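Section 3: Setting the clock and the wake-up alarm

Okay, you've got your Grolter plugged in and the little feet stuck on (section 2, if you skipped ahead like I always do). Now for the part I rewrote twice, because my first version of this guide had half of Flasville waking up at the wrong hour. Sorry about that, folks!

1. Hold down the CLOCK button until the digits blink. Keep holding it a second longer than feels right.

2. Use the side wheel to pick the hour. Watch for the tiny dot in the corner: dot means PM, no dot means AM. I missed it for weeks.

3. Press CLOCK once and set the minutes the same way, then press it again to save.

4. Now the date. The Grolter asks for the year first, then the month, then the day, and it won't let you go back. If you overshoot, let the screen time out and start over at step 1.

Note: Check the date against a calendar you trust before you save. The weekday comes from the date you put in, so one wrong digit and your weekday alarm goes off on a Sunday morning (ask me how I know).

5. While you're at it, pick the clock's spot for good. Clear off the nightstand and give it a wipe with a dry cloth, and do the things that live next to the clock too, so the feet get a clean grip.
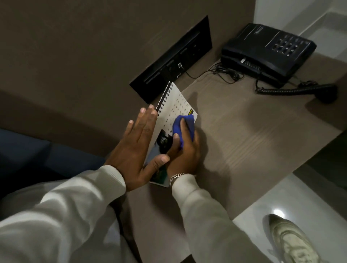
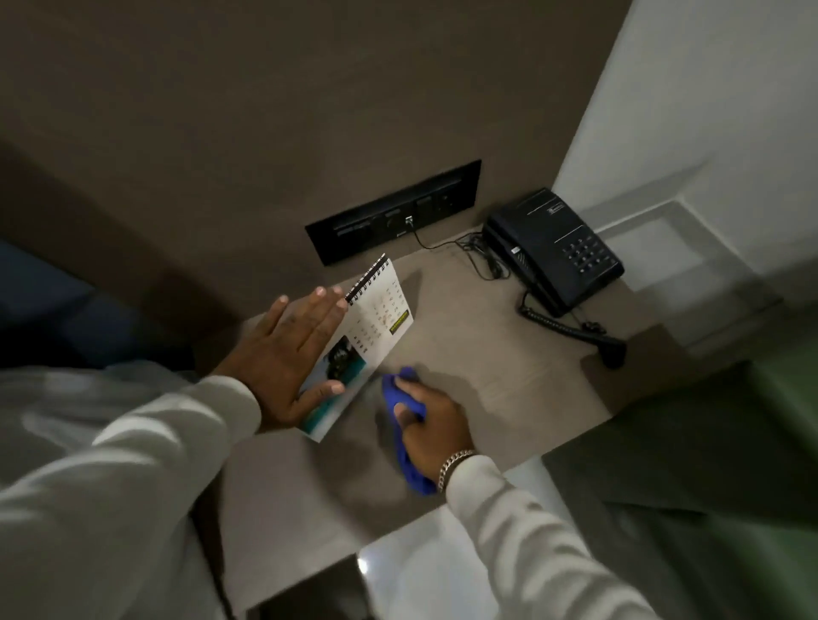
Musa Odukoya wrote in to say that step 4 tripped him up: his clock went back to the factory date every time he unplugged it to move it, and he'd like a warning put in before people set everything and then go looking for a better outlet. Fair point, Musa, so now there's a caution.

Caution: Without the backup battery, unplugging the clock wipes the time, the date and both alarms. Put the battery in first, or settle on your outlet before you start. Never open the battery door with the clock plugged in.

6. Press ALARM 1, set the hour and minutes with the wheel, and press ALARM 1 again. I keep mine at 7 on workdays.

7. For a second alarm, do the same with ALARM 2. Mine's set for 8 on weekends, and I still grumble.

8. Turn the volume wheel up to 3 for your first try. Anything higher and you'll meet your neighbors.

If the screen shows E 201, the date didn't save. Run through steps 1 to 4 again and leave the snooze bar alone while you do it.

Snooze settings and the night dimmer are in section 4.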